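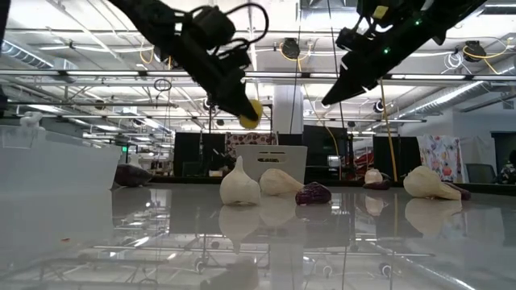
Photo: Gesmont

Gesmont Reports Results of Produce Sorting Trial, Says Machines Not Ready for Home Kitchens

Two-arm system handled most pieces correctly but remains slower than a person

Gesmont today released results from a trial in which its two-arm robot system, Cestilero, was given a plain kitchen and stockroom chore: pick up mixed vegetables and put each one in the right bin. The company ran 2191 pick attempts over the course of the trial, which ended in May. Of those, 1763 finished with the piece in the correct bin and no help from an operator.

The remaining attempts ended in a drop, a wrong bin, or a stop called by the operator. Dropped pieces made up the largest share. Rounded and tapered shapes gave the most trouble, especially when they were lying on their sides on a smooth surface, where a light touch from one finger can start them rolling.

"People ask us whether a robot can put the groceries away yet," said Athina Vrettos, who leads the trial program at Gesmont. "It can do part of that job, on a table, with someone standing by. It is slower than you or I would be. We would not put it in a house today."

The trial covered three kinds of work. In the first, one arm picked a single piece from the table and placed it in a bin. In the second, the arms worked in turn on a mixed group, with pieces touching or resting against each other. In the third, one arm passed a piece to the other. Single picks had the best results. Hand-offs had the worst, and the company does not plan to offer them as a feature in the first version of the product.

Pieces that touched were a problem of their own. The system sometimes closed on two at once, or pushed the second one away while reaching for the first. A software change made partway through the trial tells the arm to nudge a piece clear before gripping it. That reduced the number of double picks and added time to each cycle.

Gesmont said small grocery stockrooms and prepared-food kitchens are a more likely first setting than homes. Tables and bins in those places stay where they are, the same items come in every morning, and a worker is usually close enough to clear a fault. The company also noted that the trial did not include washing, peeling, cutting, or handling bagged goods.

A second trial will begin at Janer, a grocery distributor, and will run alongside the regular stockroom shift. It will use softer finger pads supplied by Marti and is planned for more than 1000 picks. Staff at Janer will log each time they have to step in, and Gesmont will publish that number with the other results.

"The count we care about is how often somebody has to stop what they're doing and go fix it," Vrettos said. "If that happens every few minutes, you haven't saved anyone any work."

No price or sale date has been set for Cestilero.

About Gesmont
Gesmont develops robot arms and control software for light handling work in stockrooms and commercial kitchens.

Media contact
Athina Vrettos, Trial Program, Gesmont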